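Home » Opinion » Shared Rooms Deserve Better Lighting and Clearer Floors

Organizations that manage shared workrooms tend to spend their money at eye level. Benches are replaced, cabinets are ordered, and the walls are painted before an open house. The ceiling and the floor receive attention only when something fails. It is the position of this column that the order should be reversed.

The matter is a practical one for the members of the Tustdale workrooms, where 173 people hold access cards and 147 of them share the same storage area. The present budget provides for new cabinets from Van Beek. It provides nothing for light fittings, and the floor policy remains a single sentence at the end of the house rules: "Users are asked to keep walkways reasonably clear."

That sentence asks too little. A bottle set down beside a bench is a small thing to the person who put it there and a hazard to the next person carrying a tray. The rule should state that nothing is stored on the floor, including items that will be needed again the same afternoon. Low shelves should be fitted at the ends of the benches, so that a user has somewhere else to put things. The Ditmont building adopted such a rule 2 years ago, and its walkways are now passable on a Saturday, when use is heaviest.

Lighting deserves the same care. Strip lights are often installed for an empty room and left in place after tall equipment arrives. A large unit near the end of a strip can throw its own front into shade – and that is where the handles are. Before any cabinet is delivered, its position should be marked on a plan of the ceiling as well as on a plan of the floor. Sensors, speakers and brackets should appear on the same drawing. 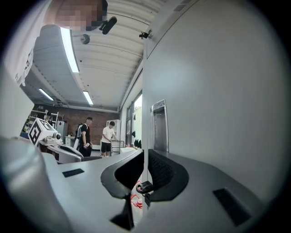

Stondum, commenting on the draft of this column, wrote that a strict floor rule punishes people who work in short sessions, and that 4 extra shelves would do more good than any number of notices. The point about shelves is accepted. The point about punishment is not, as the proposal carries no penalty and asks only that a session end with the floor as it was found.

The cabinets can wait until October. We recommend that the first part of their budget be moved to shelving and to a review of the ceiling plan, and that the revised floor rule be placed at the top of the house rules before the next access cards are issued.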